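The ferry out of Dunmore was late again. August, hot, two bags and the cat in a box. She had 329 dollars and a key to a house in Gamberg she'd never seen. Sold the piano for less than it was worth. Didnt care. Kept the stool.

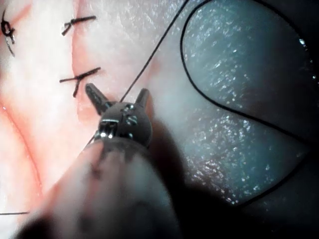 You'll hate it by winter, her sister had said on the phone, everyone in Gamberg does, and they all go back to Pirno by teh first snow.

Maybe. She fed the cat a bit of ham. Six hours to go.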